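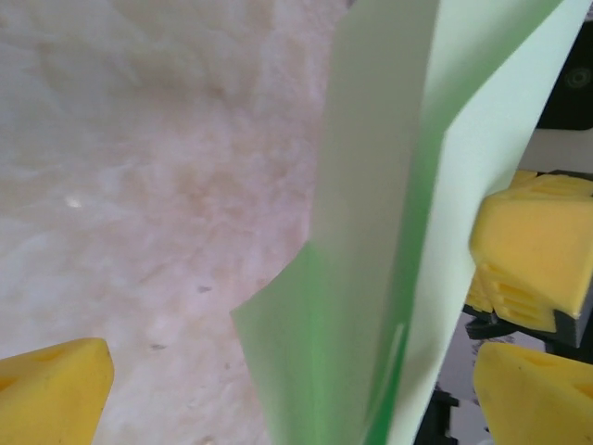 *Róisín Mulcahy*

If you've walked past the Lirari mailroom since April, you've probably stopped to stare, and I don't blame you one bit. The arm from Jurunov has joined us on the folder table, and those yellow foam fingertips have become quite the attraction (the green folders suit them, I think!). Folders used to eat up our whole morning, some 586 on a busy day, and my wrists knew about every one.

Now three of us take turns keeping an eye on the arm while the others answer the phones, and I'm happy to say all our hours stayed the same. It does still fumble a creased folder now and then, so please bring yours down flat if you can. We're learning the controls together, slowly and with plenty of tea, and anyone who'd like a turn is welcome to drop in after 2.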